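Sorting small parts with bins and trays: your questions answered

I get a lot of emails about small parts storage (more than I get about anything else I write on this site, including the shed roof!) and the same questions keep popping up. So I've put my answers in one place. I'm Joscha Petersen, I run the spares cupboard for a repair workshop in Tarholm, and these are just my own habits. Last gone over in April 2023.

How many bits and pieces have you got?

2,000 at the last count, and that was back in August, so goodness knows what it is now. Most of it is no bigger than my thumb. Caps, tubes, little cylinders, knobs, feet for things that have lost their feet. I don't count screws. I did once and I'm never doing it again.

Do I need to buy a special sorting system?

No! I had the full Cludwood drawer unit for years, 300 little compartments, and I spent more time opening the wrong drawer than fixing anything. It's still in the hall with seed packets in it. These days I use open-fronted plastic bins for the things I keep and a shallow tray for the things I'm dealing with now. Any brand will do. Mine are a mix of Dreßler and whatever was on the end shelf at Ornow.

Why open-fronted bins?

You can get your fingers in. With a deep box you end up tipping the lot out to find the one at the bottom, and then you've got to put the lot back. A low lip at the front and taller walls at the back and sides keeps everything in place and you can still see what you've got. They hold upright things nicely too, which is handy if you sort by the colour of the cap like I do.

And the tray?

The tray is for the job in hand. Things come out of the bin, stand in the tray while I check them over, and then either go back or go in the pile for the bench. I like a raised rim and rounded corners. Square corners collect fluff and you need a cotton bud to get it out. Don't worry about your tray getting scruffy, by the way. Scuffs are fine. I give mine a wipe with washing-up liquid when I remember, so not often.
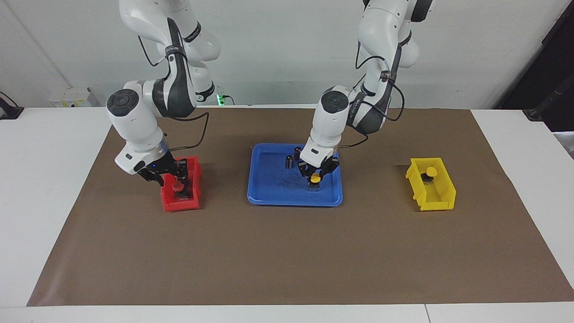

Red bin on the left, blue tray in the middle with two black cylinders standing in it. Brown kraft paper underneath.

Does it matter what colour they are?

Only to you. I stick to red for stock and blue for work in progress, and I've done it so long that I get quite upset if somebody swaps them. If you share a table, do agree on it first. My sister uses red for "broken, please bin" and we lost a perfectly good set of valve caps that way.

What's the brown paper for?

Kraft paper on a roll is my favourite cheap thing. Tiny dark parts show up well on it, they don't skid about as much as they do on a bare white top, and you can scribble on it (I draw round things and write the size next to them). When it gets grubby, whip it off and put down a fresh sheet. I leave a strip of table showing round the edges so I've got somewhere to put my tea.

Should things be stood up or laid down?

Stood up if they'll stand. Cylinders roll, and they always roll towards the gap behind the radiator. Standing them on end also means you can read any markings on the side just by turning them round. Very tall thin things I lay down and put a bit of foam either side.

How many should I take out at once?

As few as you can bear. Two or three in the tray is plenty for me. Once there are a dozen I start muddling the ones I've checked with the ones I haven't, and then it's back to the beginning.

Do you label everything?

I used to. I've got 1,159 labels printed and I reckon I've stuck on almost 300. Now I put one label on the front lip of each bin and leave it there.

Can I use kitchen tubs instead?

Of course you can, and I did for ages. Ice cream tubs are a bit deep so cut the front down with scissors and put tape over the cut edge. Takeaway lids make decent trays, though the rim's a bit low for anything round.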